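Report on the Spring Visit to the Damar Water Treatment Works, Telomgate

Members of the regional study group visited the Damar treatment works in March. The visit was arranged at the invitation of the operator, Opoku Utilities, and lasted from nine in the morning until shortly after two. Its purpose was to review the changes made at the works over the past year and to hear how the operator plans to meet summer demand.

The Damar works supplies Telomgate and the villages along the east side of the valley. Water is drawn from the Gasell reservoir and passes through settling tanks, sand filters and a final disinfection stage before it enters the town main. The group was told that some 525 households were added to the network when the Gasell Road extension opened, and that the filters had been refurbished in stages so that supply was kept up during the work.

The morning began with a safety briefing at the gatehouse. The group then walked the route the water takes, starting at the intake screens. Leaves remain the main problem there in the fall, and the operator has changed the cleaning schedule as a result. Of the 9 filter beds, 3 were out of service for scheduled washing on the day of the visit. Staff explained how the washing cycle is timed and where the used wash water goes. Several members asked about the smell reported by residents on the south side of town last summer. The operator attributed it to algae in the reservoir and has since moved the draw-off to a lower level.

The control room has been rearranged and is considerably quieter than on the previous visit. Alarm records are now kept for three years. The group considered this a sound improvement, although the printed summary supplied to visitors did not yet mention it.

A discussion followed in the staff building. Questions covered lead service lines, the cost of replacement valves and the notice given to customers before planned shutoffs. The operator agreed to send written answers on the first two points.

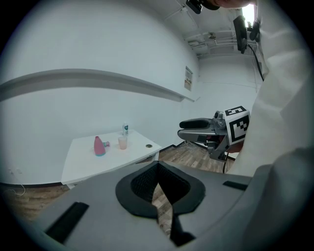

Side table and wall shelf, with a framed notice to the right.

The group recommends that the next visit include the Gasell pumping station, which could not be reached this time because of repairs to the access road. Members wishing to attend should inform the office by noon on the Friday before the visit. Sturdy closed shoes are required at all sites.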